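Flip-Card Guessing Games: Notes from the Predwood Game Shelf
Posted 2026-07-03 by Mared Humphreys
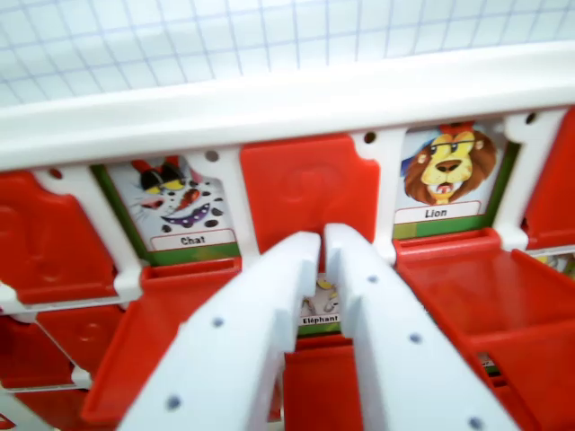
What age are these games good for?
Most children can play from four or five, once they can hold a question in their head long enough to check every card against it. Younger ones enjoy working the flaps and naming the animals with an adult.

The game shelf at Predwood holds 130 boxed games, and the flip-card ones go out more than anything else on it. The picture at the top of the page is the animal board, with French names on the cards. The notes that follow are for families and teachers who borrow it, along with a few things we have learned from repairing it.

The cat
"Chat" is the French word for cat. He has black spots on a white face and a very wide purple mouth, and he is the card children ask for by name. Good questions for him are "Does it have spots?" and "Does it have whiskers?"

The lion
"Lion" is spelled the same in French and English, so beginning readers get that one free. The sound is different. Ok-hee Yang, who runs the French table in February, has the children say both versions before they play. The brown mane is an easy thing to ask about.

The red flaps
A flap that is up hides its card. Fold it down toward you and the card shows. Some families play with every flap down at the start and put one up each time an animal is ruled out. Others begin with them all up and use the board for a memory game. Decide which before the first question.

Do not force a flap that sticks. Check first that the card behind it is pushed all the way into its slot. A card sitting a little high or bent at a corner will catch, and it only takes a moment to reseat it.

The cards
They wear at the bottom corners, where small fingers pull them out. We flatten bent ones under a heavy book overnight. Tape makes a card too thick for its slot, so please bring torn cards back to the desk as they are and we will deal with them.

Playing in French
You do not need much of the language. "Est-ce que c'est" plus the name of an animal is enough for a final guess. For the questions before that, mix the two languages as much as you like. Anum Naqvi's class started out with color words only and added body parts a few weeks later.

Playing alone
One child can turn over two animals and say one way they are alike and one way they are different. A cat and a lion make a good first pair. Older children can write their answers down on squared paper, one line per pair.

Cleaning
Wipe the plastic with a damp cloth and dry it before the cards go back in. Keep the cards themselves away from water. Dust collects at the foot of the slots, and a soft dry paintbrush gets it out.

Borrowing
The animal board goes out for 20 days and can be renewed once if there is no waiting list. Put the cards in an envelope inside the box before you carry it home. Lowri Harries handles renewals and missing pieces at the front desk.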